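Usmani Hall kitchen reopens with new serving tables

October 5, 2019

The community kitchen at Usmani Hall is open again after being closed since March for repairs to the floor and drains. Weekly suppers start back up this month, with seats for 90 people.

The old folding tables are gone. Five large white ones have taken their place, paid for with a grant from the Stestov fund. Noreen Sial, who runs the suppers, said the old tops had started to peel and were hard to wipe down.

The plates are new too. "We had odds and ends from 33 different kitchens," Sial said. "People kept dropping off whatever they had." The hall picked blue so the plates are easy to spot on the white tables when it is time to clear.

Ewan Baxter will be in charge of setup. Doors open one hour before each meal.

A blue plate on one of the white tabletops. 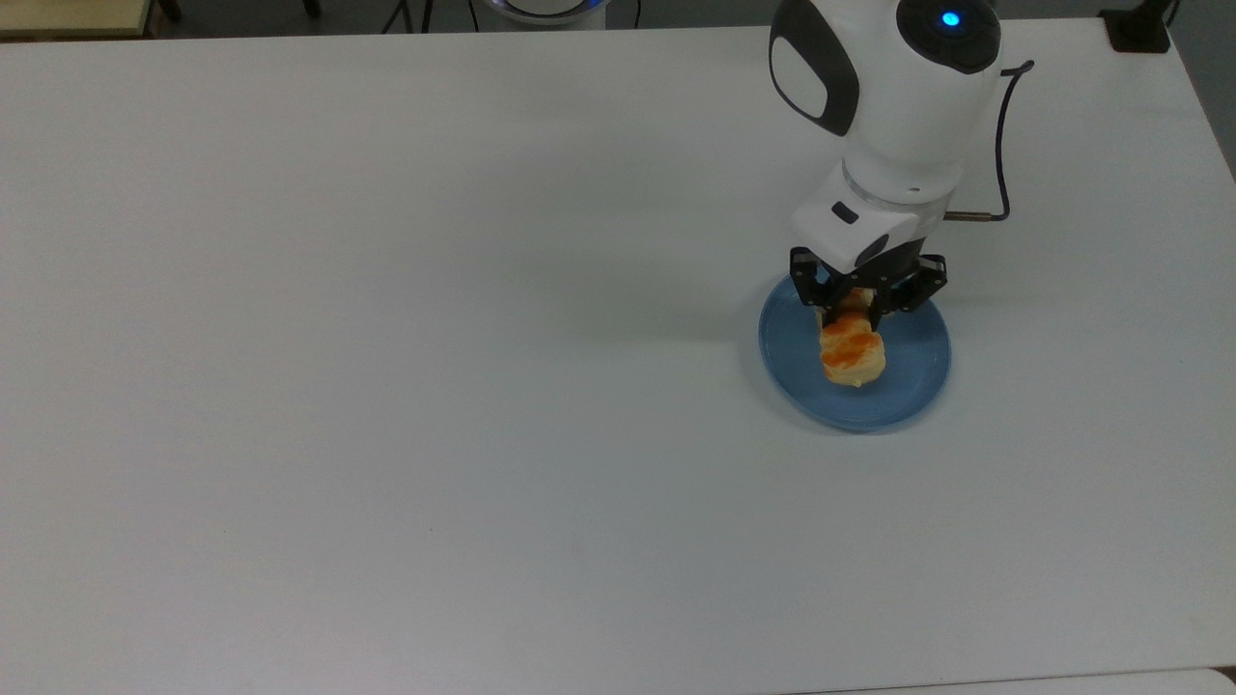

How to sign up

Call the hall office or leave your name with Latrice Haddad at the front desk. Children under 3 do not need a seat reserved.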